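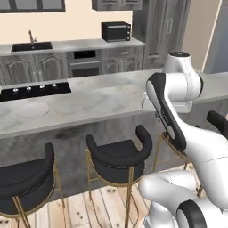
Last updated: July 17, 2024

Quick one before lunch. Rules for arm runs in the sim kitchen, the ones I keep breaking.

Write down the start pose. Every time. Lost most of June to a Follonar config I couldnt rebuild.

Speed cap stays on even in sim. Yes it's pixels. Bad habits move over to the real arm just fine.

Stools count as obstacles. So does the island edge. Keep 20 cm clear of both, elbow included, not just the wrist. I checked the wrist only for ages, dumb.

Fixed seed for the first pass. Mine is 2709, no reason.

Log the failures too. Last batch was 81 runs and I'd of tossed the ugly ones. Dont.

Boltura export notes next, if I get to it. Still fighting with units.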